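Ticket 2453: Versatz zwischen Führungsarm und Folgearm beim Anlernen der Aufgabe „Handy verpacken“
Status: geschlossen
Eröffnet: 30.10.18
Gemeldet von: Abdul-Rahman Ofori
Bearbeiter: Anas Benmoussa
Standort: Ollmont
Komponente: Teleoperation, rechter Arm
Priorität: mittel

Fehlerbild

Beim Vormachen über die Fernsteuerung (Plelidis, Zweiarmbetrieb) läuft der rechte Folgearm dem Führungsarm nach. Der Versatz ist nach dem Einschalten nicht vorhanden und tritt erst nach mehreren Durchgängen auf. Er zeigt sich am Handgelenk, Drehung um die Längsachse. Der linke Arm ist nicht betroffen. Von 29 aufgezeichneten Durchgängen sind 19 verwendbar, die übrigen 10 wurden verworfen, weil der rechte Greifer den Rand der Schachtel berührt hat.

Ablauf der Aufgabe laut Arbeitsanweisung: Die offene Schachtel mit eingelegtem Gerät steht zwischen den Armen. Der linke Greifer hält die Schachtel an der Längsseite, der rechte nimmt die zweite Schachtelhälfte auf und setzt sie auf. Beide Greifer fahren vorher geschlossen an die Schachtel heran und öffnen erst auf Pedaldruck.
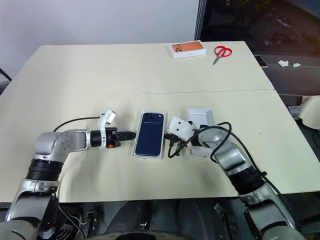

Der Bediener gleicht den Versatz unbewusst aus, indem er den Führungsarm weiter dreht als nötig. In der Aufzeichnung stehen dadurch Sollwerte, die nicht zur tatsächlichen Lage des Greifers passen. Ein damit trainiertes Modell greift zu weit innen.

Prüfschritte

1. Nullpunktfahrt beider Arme wiederholt. Versatz danach weg, kommt nach einigen Durchgängen wieder.
2. Führungsarme links und rechts getauscht und neu zugeordnet. Fehler bleibt rechts. Führungsarm damit ausgeschlossen.
3. Zeitstempel von Soll- und Istwert verglichen. Keine Auffälligkeit, also keine Latenz auf dem Bus.
4. Kabel am rechten Handgelenk ausgehängt und Handgelenk langsam von Anschlag zu Anschlag gedreht. Kein Versatz.
5. Kabel wieder eingehängt, gleiche Bewegung. Motorstrom steigt im letzten Teil des Drehwegs deutlich an, Istwert bleibt zurück.

Kommentar Ofori: Schritt 5 bei mir ebenfalls nachvollziehbar. Die Strombegrenzung greift, im Protokoll erscheint aber keine Warnung. Bitte klären, ob das so gewollt ist.

Kommentar Benmoussa: Die Warnschwelle war in der Konfiguration von Eshun auf den Wert für den Leerlauf ohne Handgelenkkamera gesetzt und die Meldung deshalb beim letzten Update stummgeschaltet worden. Ist zurückgenommen. Begrenzung und Warnung laufen jetzt über denselben Parameter.

Ursache

Zugbelastung durch das Kabel am rechten Handgelenk. Die freie Länge reichte für die Drehung beim Aufsetzen der Schachtelhälfte nicht aus. Der Antrieb ging in die Strombegrenzung, der Regler übernahm die verbleibende Abweichung als neuen Offset.

Maßnahmen

Klemmpunkt am Unterarm versetzt, freie Länge vergrößert. Offsetübernahme während der Strombegrenzung gesperrt. Warnung wieder aktiv. Verworfene Durchgänge werden neu aufgenommen, die verwendbaren bleiben im Datensatz, sofern der Motorstrom unter der Schwelle lag (Prüfskript liegt im Projektordner Vudell).

Nachtest

Aufgabe mit geänderter Kabelführung ohne Zwischenreferenzierung wiederholt. Kein Versatz am Handgelenk, keine Warnung.

Offen

Das gleiche Kabelmaß ist in der Stückliste für die zweite Station eingetragen. Änderung dort für Dezember vorgesehen, eigenes Ticket wird von Ofori angelegt.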